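Chapter 14
Working in Black and White

By now you have carved a few small blocks, gotten ink on at least one sleeve, and found out how much pressure it takes to pull a decent print off a piece of linoleum. I want to slow down in this chapter and talk about the thing we've been doing all along without discussing it much, and that's deciding what stays black and what goes white.

I learned block printing in a night class in Selville, every Tuesday, from a woman named Salamatu Nutsugah. She wouldn't let us touch colored ink until October. I was annoyed by this! I had bought a lovely tube of red and it sat in my bag for weeks. But she had us cut squares, and squares inside squares, and stair steps, and print them all in black until we could tell from across the room whether the design was working. I still start my own students the same way (and they still complain).
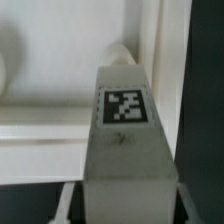
When you carve a block, you remove the white. Whatever you leave standing picks up ink and prints black, so your brain has to work backward from the way it does with a pencil, where you start with a clean page and add dark to it. Most beginners find this very strange for the first few blocks. Take the little black square near the top of the plastic piece in the photo, with its white blocks stepping down on the diagonal. If you wanted to print that one in your own ink, you'd carve out only the white bits – the L in the corner, the stair steps, the rectangle down low – and leave all the rest alone. It's a great practice design, by the way, as it has no curves at all and a corner that's even slightly off shows right up.

14.1 Figure and Ground

Let's get two words out of the way. The figure is the shape you notice, and the ground is what sits behind it. In a drawing of a cat on a rug, the cat is the figure. Easy. With only black and white to play with, though, the two can trade places on you, and a white shape surrounded by black can start to look like a hole, or the black can start to look like a shape lying on top of white paper.

My friend Mansa Akpalu printed a poster for the Bula street market that did this by accident. She'd carved a row of white birds on a black sky, and she put them so close together that everyone saw black arrows pointing left. She sold 49 of them anyway. People liked the arrows.
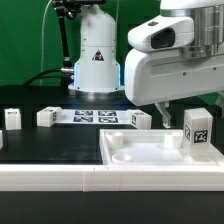

Mansa's fix for the second version was simple: she moved the birds apart and made them different sizes. Once there was more black than white in the sky, the birds came forward and the arrows went away. Try this yourself with torn paper before you cut anything. Black scraps on a white sheet, then white scraps on a black sheet, and shuffle them until something flips.

14.2 Clean White, Dirty White

A white area on your print is just bare paper, and bare paper is only as white as you keep it. Stray ink in a carved-out area is called chatter, and a bit of it can be wonderful. It gives a sky some weather. Too much and the whole print goes muddy. 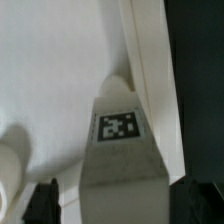

I used to scrape every last ridge out of my blocks, and then I went to see the old prints at the Asamoah library and noticed how many of them had faint gray marks all through the light parts. They looked warm and used. You can see the same sort of thing on plain objects if you pay attention. The white part in the photo has dark scuffs scattered over its broad lower face, mostly gathered in a band, and your eye goes over them without any trouble because the black and white square higher up is so much stronger. Keep your strongest contrast where you want people to look, and the soft gray marks elsewhere can stay.

14.3 The Border Question

Should a black design run right to the edge of the block, or should you leave a margin? I go back and forth on this. A dark square printed on dark paper just disappears, so there you need a light edge of some kind. On white paper you've got the margin for free. The Vuston printers liked a thin line with a gap inside it, and I've borrowed that for most of my bookplates. 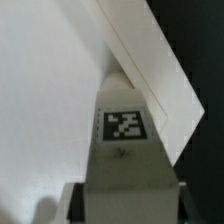
Figure 14.4. A black square of white blocks, set inside a thin light-gray border.

Before you go on to the exercises, cut 2 small practice blocks of the same size. Draw the same simple shape on both. On the first, carve away the shape itself, and on the second, carve away everything around it. Print them side by side on one sheet and tape it inside the cover of your sketchbook. We'll need it in the next section, when we start adding lines.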